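搬到Skurkgate之后我做的第一件蠢事，是决定自己养酵种

四月，下雨，房东还没把暖气修好。这种条件下正常人会去买面包，我去买了一袋裸麦粉。

教我的是楼下的Kaja Tamošiūnaitė。她给了我半罐酵种，说是从她外婆那里传下来的，名字叫Rimkutė。对，有姓没名，跟老师似的。她交代我每天早晚各喂一次，语气像在托付一个有过敏史的孩子。

头一个星期Rimkutė毫无反应。我把它放在冰箱顶上，又挪到路由器旁边，夜里起来喝水还要掀盖子看一眼。它闻起来先像酸奶，后来像指甲油，再后来像我大学室友的球鞋。网上的说法是这都正常。网上对什么都说正常。

第八天早上它涨到了罐口，我高兴得给我妈打了电话。我妈问：能吃了吗？我说还不能。她说那你打什么电话。

然后是做面包。食谱写200克酵种，“揉至光滑”。我揉了四十分钟，光滑的只有我的额头。第一个烤出来可以拿去垫车轮，第二个中间是生的，第三个外形不错，切开有个洞，大得能放进一只鸡蛋。Kaja尝了一口，嚼了很久，说：有进步。 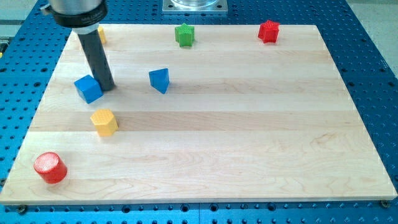
算账就更没意思了。面粉、铸铁锅、那把只会划破手的割口刀，加起来花了3212块，还没算电费。Vakley街口那家店的酸面包，我按现在的吃法能吃到明年春天，而且人家的没有洞。

不过我还在喂它。上个月去Hudby住了几天，出门前把罐子送回楼下寄养，回来时Kaja说它在她家长得比较好，可能是性格问题。我没问是谁的性格。

下次想试试加核桃。也可能先把烤箱门的密封条换了，那东西从去年就在漏气。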